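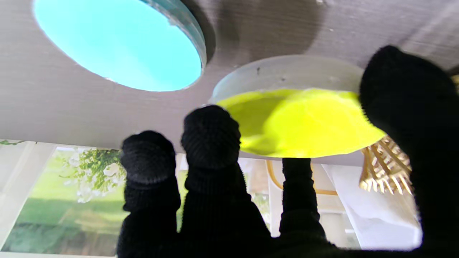
Labeling of decanted paint samples in a shared storeroom

Our residents' association at Hirkudside keeps small quantities of leftover wall paint so that apartments can be touched up between tenancies. The paint is decanted from the original cans into small tubs, and the present arrangement relies on color to tell one tub from another. A vivid yellow in a round translucent plastic container is easy to pick out against a gray surface, but the same cannot be said of our four off-whites, which are used in most of the hallways. Last winter a hallway on the second floor was patched with the wrong one, and the whole wall had to be repainted.

I have been asked to propose a labeling method before the storeroom is reorganized. Paper labels have come away in the past, and marker on the lid is of no use once lids are exchanged. I would be grateful for advice on what information should be recorded, where on the container it should be placed, and how long decanted water-based paint may reasonably be kept. The storeroom is unheated but does not freeze.

Posted by Marisa Marras, 2025-12-23

Borkarus

The label belongs on the side wall of the container and never on the lid alone. Please record the following as a minimum:

Manufacturer and product line
Color name and tint formula, copied in full from the sticker on the original can
Sheen (flat, eggshell, satin, semi-gloss)
Date the can was first opened
Date of decanting
Rooms or surfaces where the paint was used

Sheen is the item most often left out. Two tubs mixed to the same formula will not match on the wall if one is flat and the other is satin, and the difference shows most in a long hallway with a window at the end.

As to the label itself, polyester or polypropylene labels printed on a laser printer will outlast paper by a wide margin. Wipe the plastic with rubbing alcohol and allow it to dry before the label is applied. If printing is not practical, a paint marker on the bare plastic is acceptable, covered with clear packing tape.

Any safety information on the original can must remain available to whoever uses the tub. We keep a binder in the storeroom with a photograph of each can label and a short code, and the same code is written on the tub. The code should not be reused after the paint is discarded.

On storage life, much depends on how full the container is. A half-empty tub will skin over well before a full one. Choose a size that can be filled nearly to the rim, and press a piece of plastic wrap onto the surface of the paint before closing. I would test any decanted paint after 8 months and discard it if it smells sour or does not stir smooth. A storage temperature between 60 and 71 degrees Fahrenheit is comfortable for most water-based products, although the manufacturer's own guidance should be followed where it differs.

Gustine

just put a dab of the paint on the label and let it dry. works for us

Sikder

The preceding suggestion has merit as an addition to the written record. A dried sample allows a quick comparison against the wall, and wet paint in a tub is a poor guide to the finished color. It will not separate four off-whites under storeroom lighting, however, and the written formula should govern.

I would differ from Borkarus on one point. Where the original can is sound and more than half full, it should be kept and no paint decanted at all. Clean the rim, seat the lid with a rubber mallet, and store the can upright. Our association decants only the last portion of a can, and the number of tubs on the shelf has fallen considerably as a result.

For disposal, please consult your county's household hazardous waste program. Rules for dried water-based paint vary, and some programs require an appointment.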